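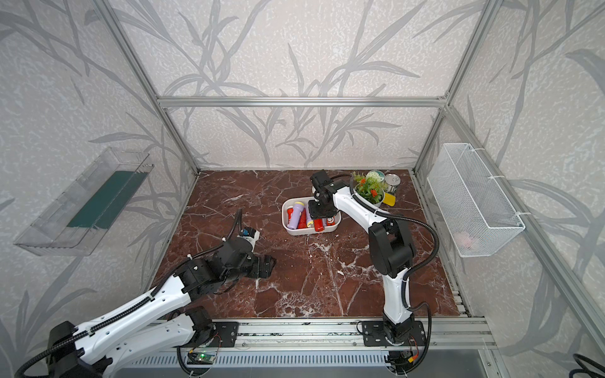
The marble table with the white tray, plant bowl and sponge.

Minutes of the furnishings and stores meeting, February

Present: Mererid Owen (chair), Iolo Howells, Khrystyna Hnatiuk, Slamet Mangundap (minutes)
Apologies: Rhydian Gwilliam

The meeting opened at 2 pm. The last minutes were agreed with one spelling corrected.

1. Table
Iolo had two quotes for polishing the marble top. Zastetti asked 3,355 and Moltaten 3,864, both including travel. Zastetti accepted. Iolo to book them and ask which cleaner they advise for the white veins.

2. Tray
Khrystyna asked that the small cans and tubes stay together in the white plastic tray - they had been turning up in three different cupboards. Agreed. The silver tin stays by the plant bowl.

3. Wall storage
The clear shelf with the green mat is to be kept for labels and pens. Mererid would like a second wire basket to match the one on the right wall. Slamet to get a price.

4. Wallpaper
About 32 sheets of the grey bamboo leaf pattern are left over. Rhydian has sent word that he can store them. No decision on the corridor.

5. Any other business
New sponges needed, yellow and green as before. Khrystyna to order.

Next meeting in March, same time.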